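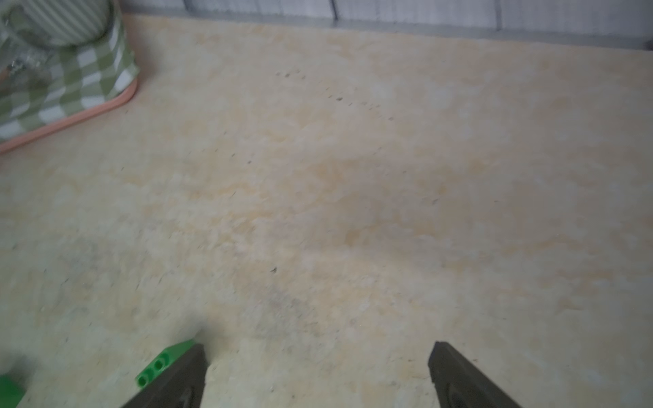

How do I get a stalled shipment through customs when the broker says the paperwork is "under review"?

Start with the tariff code on your commercial invoice and check it against the one on the entry. They should match. They often don't.

1. Pull both documents and read them side by side. Coffee helps.
2. Fix the description of goods. "Parts" is a mood. "Steel hinges for kitchen cabinets" is a description.
3. Confirm the country of origin. Where the box was loaded doesn't count, however scenic the port.
4. Send the broker one corrected PDF. I once sent Grenitz 11 separate attachments and got back a single question mark.
5. Ask what storage costs per day after day three, then sit down.

Keep copies of everything.

Esperanza Lorente
Updated 06/08/2025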